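Gadget Corner for Kids

The Robot Hand You Have to Hold Yourself

11 May 2020

Hi again, gadget people! A few of you wrote in after my last page (the one with the window-cleaning robot that got stuck) and asked how a robot learns to pick things up. Good question, and I happen to have been reading up on a kit that does exactly that job. It's called the Jeris, it's made by a small company called Fitenow, and the first thing to know about it is that it isn't a whole robot. It's a hand. You bring the arm!

You know those grabber sticks people use for picking up litter? You squeeze the handle at your end and the claw closes at the other end. The Jeris is a cousin of that. It has two fingers that open and close, and each finger has a pad where it touches things. Near the fingers sits a little camera, and it watches everything they do.

So why would anybody want a camera on a grabber stick? Think about how you learned to tie your shoes. Somebody showed you, probably a lot of times, and you watched their fingers. A robot can learn in a similar way. A person picks something up with the Jeris, the camera records it, and later a computer studies the recording. It sees the fruit getting closer, it sees the fingers open up, and it sees them close. One try is called a demonstration, or "demo" if you're in a hurry. After lots and lots of demos the computer starts to work out what a good grab looks like. Then a real robot arm with the same kind of fingers gets a turn.

I asked Montri Meesuk at Fitenow how many demos you need for one simple job. He said their fruit-picking lesson in the Sedine starter pack uses more than 877. Imagine picking up your breakfast that many times! He also told me that cherry tomatoes are a favorite for practice. They're small, they're round, they roll, and if you squeeze too hard you get juice on your sleeve. Oranges are bigger and bumpier, so the fingers have to open wider.

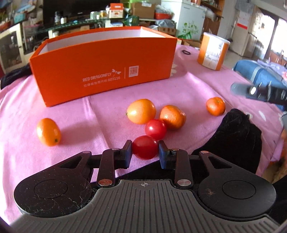
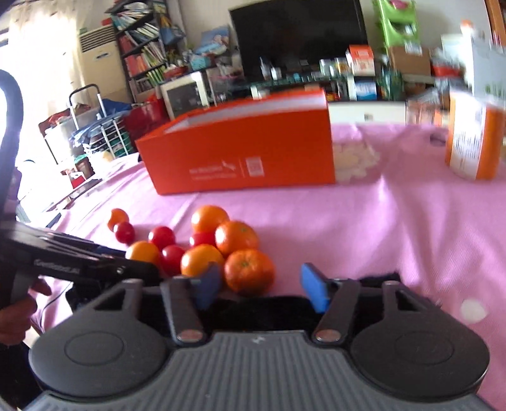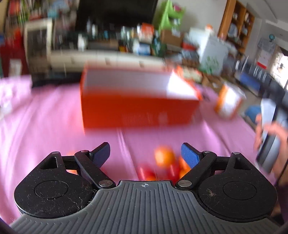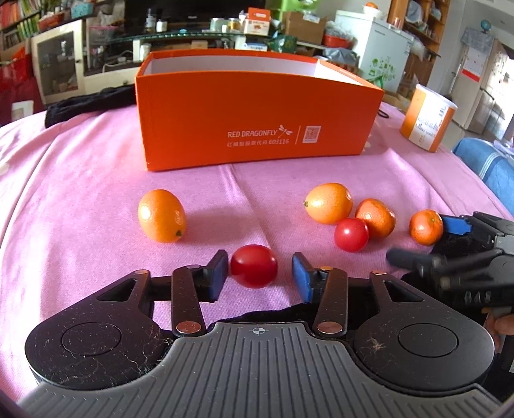
Hand-held grippers, red and orange fruit, and a pink cloth.

Now, you might think the best place to teach a robot would be a clean white laboratory with nothing in it. I thought so too. But a robot that has only ever seen a clean white room can get very muddled in a real house, where there are boxes and books and yesterday's socks. Teaching it in ordinary rooms helps it learn which things matter and which things it can ignore. (My sister does this with my voice.)

It helps to move things around between tries as well. If the tomato is always in the same spot, the robot might just learn "go to that spot" and never learn "go to the tomato." So you put it a bit to the left. Then you put it next to an orange. Then you turn the orange so the stem end points another way. It sounds fussy, and after half an hour it is pretty boring, I won't lie.

OK, what do you get in the box? The Sedine pack has one gripper, a charging cable, a spare set of finger pads and a book of 18 lessons. The first lesson is just opening and closing. Lesson 6 is the fruit one. The later ones get harder, with spoons and folded cloths and a jar lid that I'm told has made grown-ups very cross. If you want two grippers, one for each hand, you have to buy the second one separately.

You can't buy a Jeris at the toy store, and it's really meant for schools and clubs. Fitenow rents it out through MacDonald, the school supply people, for 76 dollars a month. That's a lot of allowance. Schools can ask for one now and the next batch goes out in July.

Things I like: you can see how it works just by looking, with all those little joints moving when the fingers do. You don't need to write any computer code to start. And you're the teacher for once, which I think is a pretty great feeling – the robot has to watch you!

Things I don't like so much: the price, and the lesson book, which uses the word "trajectory" on page one and doesn't say what it means. (It means the path something takes as it moves. You're welcome.) I'd also want a grown-up nearby, as there are pinchy bits between the joints where small fingers shouldn't go.

Want to try the idea at home without any kit? Get a pair of kitchen tongs, a bowl and a few cherry tomatoes. Ask a friend to close their eyes and hold the tongs, and then tell them how to pick up a tomato using only words. Left a bit. Down. Stop! Squeeze, gently. Then swap over, and see how many words it takes you.

Next time I'm looking at a robot that sorts buttons. Send me your questions before then, and please tell me how old you are so I know how long to make the answers.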